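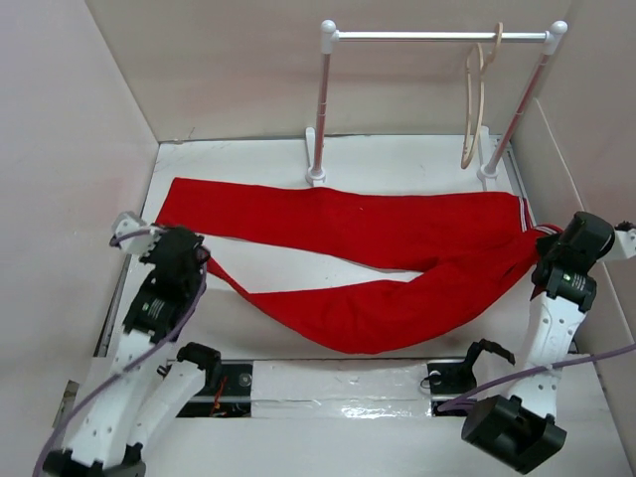 干嘛不直接写个程序让它叠,非得拿手一遍一遍带着它走,这不比自己叠裤子还累吗?上一篇底下有位读者这么问我,后面还跟了一句,说他家滚筒洗衣机都比这玩意儿有出息。

累是真累,这个我认。周末录了一下午,站起来的时候右肩膀咔的一声,我媳妇在隔壁屋都听见了。不过程序这个事我得掰扯掰扯,因为我八月份真的写过,写了快一个月,就写一件事:把一条裤子从地板上拎起来,拉平。坐标都量好了,夹爪开多大、下去多深、抬多高,全是写死的数。裤子摆得跟我量的时候一模一样,它就能干。裤腿往旁边歪一点点,它就夹空气,夹完了还特别认真地抬起来、拉开、放下,一套空气体操做得一丝不苟,我在旁边看得又气又想笑。

布这个东西跟积木不一样。积木你推它一下,它到哪儿是哪儿;裤子你拎一个角,剩下的部分爱怎么垂怎么垂,这回这么堆着,下回那么堆着,我写一百条规则也追不上它。后来就老老实实改成遥操作了,我手上捏着一对小的主臂,箱子里那对跟着动,我的手怎么走它就怎么走,一边走一边录,录够了拿去训练。

用的裤子是红的,亮红,腰头上有细白条。选它完全是图显眼,箱子里墙是淡粉,地板是白的,红的往上一摆,哪怕屏幕上看也清清楚楚。之前试过一条灰色的,阴影跟褶子混在一块儿,我自己看回放都分不出哪儿是裤脚,更别说让模型去分了。

先说拉平这一下。左边那只夹裤脚,右边那只夹腰头,然后两边往外扯。听着简单吧?我头几遍怎么都弄不好。上面那条裤腿绷得笔直,下面那条就耷拉着,中间垂下去一个弯。原因我琢磨了两天,是右边夹腰的时候我老图省事,一把抓,布全攒在夹爪里了,攒成一团之后两条腿吃的劲就不一样。人手干这个活的时候手指会自己捻一捻、顺一顺,压根不用想。夹爪没这个,就两片,要么夹着要么松着。

所以现在我的手法是这样的,腰头先浅浅夹住一点,提起来晃一下,让下面的布自己掉开,再送到左边去找裤脚。裤脚那头要两只叠在一起捏,只捏到一只的话,一拉就是一长一短。有时候还会多带出来一小截尾巴,斜着拖在下面,这种我一般不管它,只要后面能放平就留着。一开始我是见到尾巴就重来,录得特别慢,后来想想,以后它自己干活的时候肯定也会拖尾巴,总得见过吧?

说到重来。论坛上(Clasaneo那个版,老朋友们应该都知道)关于失败的要不要留,吵了好几页。一派说只喂干净的,动作越漂亮越好;一派说要把犯错再救回来的过程也录进去。我两边都试过,现在站后面这派,但是有条件:救回来的可以留,救不回来的、救到一半我自己都懵了的,删。尤其是那种我手停在半空,心里在想“下一步干嘛来着”的,停个几秒,模型也会跟着学,学完了它就在那儿发呆。真的,我上一版训练出来的东西,夹起裤腿之后会非常深沉地停住,像在思考人生,跟我当时走神的样子一模一样,看得我脸都红了。

目前手里一共录了97条,删掉的不算在里头。上个周末那一下午录了27条,废了九条。废的原因五花八门,有夹爪勾到线的(那根紫色的线我已经挪了好几次地方,还是会绕着胳膊转一圈,哪天得弄几个线夹把它按住),有裤子拉太猛从一头滑脱的,还有一条特别可惜,前面全都漂漂亮亮,最后放下的时候我打了个喷嚏。主臂这个东西是不讲情面的,你打喷嚏它也打喷嚏。

然后说说手感,这个是问得最多的。很多朋友以为遥操作跟打游戏差不多,拿个手柄推推摇杆。摇杆我也用过,一开始买的就是Wivomen那套手柄方案,便宜嘛。推一只胳膊还凑合,两只胳膊一起推,脑子就打结了,左手管前后右手管旋转,还要惦记着哪个键是松爪子。换成主臂以后好了太多,胳膊往哪边伸它就往哪边伸,基本上第二天就顺手了。缺点是没有力反馈,我扯得多紧全凭眼睛看。布绷到头了我手上一点感觉都没有,还在往外拽,那边夹爪已经在咬牙了。我现在的土办法是盯着下面那条裤腿垂下来的那个弯,弯变浅了就收手。土是土,管用。

眼睛看哪儿也有讲究。刚开始我是探着头直接看箱子里面,看得真真的,动作又快又准,录出来一训练,不行。为什么不行呢,我看得见的东西,镜头不一定看得见啊!我脑袋一歪就看到夹爪背面了,机器那边没有脑袋可以歪。后来我逼自己只看屏幕,它看见什么我就看什么,头两天难受得要命,深浅全靠猜,老是往地板上戳。熬过去以后数据明显好了一截,同样的条数,抓腰头那一下稳了很多。谁要是也在家里搞这个,我强烈建议从第一天就只看屏幕,别学我走弯路。

后头那个白色的挂衣架,有人在群里问是不是摆设。不是啦,那是下一步!拉平是第一关,后面还要上衣架。木头的那种小衣架我已经挂在横杆右边了,靠着右边的立柱。为什么挂右边,右臂顺手呗,我手动试着取过几次,从中间取的时候胳膊肘老是碍事,挪到边上就好些。但是两个衣架一前一后贴得太近,夹前面那个容易把后面那个也带得乱晃,这个还没想好怎么弄,可能就先只留一个。

挂裤子比挂T恤要麻烦,我想来想去打算让它搭在衣架的横档上,一只胳膊把衣架拎稳,另一只把裤腿穿过去。问题是裤子有两头,衣架也要拿着,手就不够用了。人是怎么干的呢?我特地观察了一下我自己,我是先把裤子搭在小臂上,腾出手来拿衣架。机械臂的小臂全是孔和螺丝,搭上去准挂住。另一个路子是先平铺在地板上,把衣架塞到底下,再把裤腿翻过来。录了两条试试水,时间都长得吓人,中间任何一步歪了后面全白干。我现在倾向于拆成几段分开教,拉平一段,铺放一段,取衣架一段,各练各的,回头再接起来。懂行的朋友如果觉得这是馊主意,赶紧在评论里拦住我。

还有个小事,地板中间那道槽。滑轨在里面,线也在里面,橙的红的一小撮。有一回裤脚掉进去了,我没注意,照样往外拽,差点把线扯出来。之后就在槽上面盖了一条白色的东西,拿透明胶带粘住。丑是丑了点,而且反光,一开灯胶带上面一道一道的亮条,我担心模型把反光当成什么要紧的东西记住。目前看没什么影响,不过灯的位置我是不敢动了,录到一半换灯光这种事我干过一次,前一半后一半像在两个地方录的,心痛。等Drellesora的哑光胶带到货了换掉它,换之前先录几条,换之后再录几条,正好比一比。

训练这边没太多新鲜的。还是那台旧主机,晚上挂着跑,早上起来看。我给这个项目起的文件夹名字叫Guillot,有人问过什么意思,没什么意思,当时随手敲的,后来脚本里到处都是这个名字,改不动了。最近一版的表现:裤子摆得比较规矩的时候,能自己夹住两头拉起来;裤子要是团成一坨扔进去,它会先找到腰头,然后在裤脚那里犹豫,来来回回探,像在水里捞东西。有时候捞着了,有时候捞着的是裤子中间。捞着中间它也照拉不误,拉出来一个大三角,还挺得意的样子。

我看了下录的那些,毛病在我身上。我摆裤子太规矩了!每次开录之前手都会不自觉地把它抻一抻,97条里面真正团成一坨的没多少。这个习惯特别难改,从小被念叨衣服要放整齐,现在倒好,得练习怎么把裤子扔乱。接下来的计划就是闭着眼睛往箱子里扔,扔成什么样就从什么样开始录。

另外想换换别的衣服掺进去,短裤、毛巾什么的,先看看只练过红裤子的它碰见别的颜色会不会直接罢工。我猜会。灰的那条也还在柜子里,到时候一起拿出来。

回到开头那位朋友的问题,累不累,比自己叠累多了,一条裤子我自己叠连十秒都用不了。可是它头一回自己把裤子两头夹住、抬起来、拉开的那个早上,我牙刷还在嘴里呢,站在那儿看了好几遍,泡沫都滴到拖鞋上了。洗衣机有出息我不反对,洗衣机也没跟我学过打喷嚏呀。

线夹有推荐的留个言,要能卡在带孔的连杆上那种,别太厚,厚了两只胳膊凑近的时候会打架。

2023年10月5日,星期四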